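**Drulside library keeps its old computers after all, for now**

Drulside's public library has been told it can go on using its desktop computers until at least next spring, four months after it was told they were unfit for use and would be taken away.

The machines were due to be swapped for rented ones under a deal with Lakau, the firm that looks after computing for the district's libraries. The trouble was the operating system, or more exactly the end of free updates for it. Lakau's advice was that the new version would not run on anything so elderly, and that the sensible course was to start again. The sensible course came in at £45 per machine per month, before keyboards.

Readers with long memories will recall that the present computers were also brought in under a plan to save money. 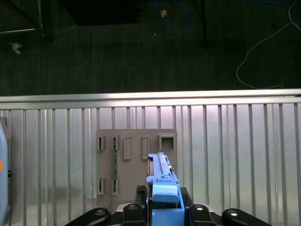

*Grey panel, corrugated metal. The rental plan has now been put off until spring.*

The change of heart follows a 13-page report, released on the district's website at ten to five one afternoon, which found that most of the desktops could be kept going with a new drive and a bit more memory. The report does not say why this was not looked into first. It does devote a page and a half to the meaning of the word "obsolete", and settles on a definition that appears to cover the library's lift.

Under the new plan the machines will be moved to a free operating system that still gets security updates. Library users will notice that the start button has moved and that the card game has gone. A replacement card game is being considered. Printing will go on working in the way it always has, and the library asks people to be patient with it.

Ileo, a small repair firm on the Gál trading estate, has been asked to do the upgrades over the winter, a few machines at a time so that the public room can stay open. The contract covers the whole district, where up to 300 desktops could be dealt with if the first lot go well. Branches have been asked to send in a list of what they have. Two have so far sent in the same list.

Anyone hoping to use a computer at Drulside in the meantime should book, as before, at the front desk. Online booking was brought in last year to take the pressure off the desk, but it requires a computer.

The old arrangement with Lakau has not been cancelled. It has been "paused with a view to review", and the firm will carry on looking after the network, the phones and the self-service machines that ask whether you would like a receipt and then print one whatever you say. A decision on renting is now expected in March, when the report's authors will produce a second report on the findings of the first.

The question of what happens to the parts that come out has also been settled, more or less. Working memory goes back into other branch machines. Old drives will be wiped and then destroyed, which the report calls "belt and braces". Cases, fans and leads are to be kept for spares in the basement at Drulside, a room that already holds the microfilm readers, the previous carpet and a quantity of Christmas trees.

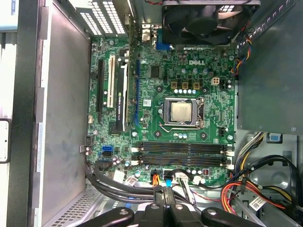
Lakau replied that it had always been in favour of making equipment last, that its original advice had been correct at the time it was given, and that customers should be aware old machines tend to fail without warning. It added that it would be happy to quote for replacements when they did.

Savings are put at "significant", with no sum attached. The rental money set aside for this year will go back into the general pot, and a request from the library to spend a little of it on books has been noted.

Opening hours are unchanged during the work. The public room may be chilly on some mornings, as the computers were found to be doing a fair share of the heating, and the boiler is not covered by the report.

Lists of spare equipment can be handed in at any branch. Donations of home computers are not being taken, and the one left in the porch needs to be collected.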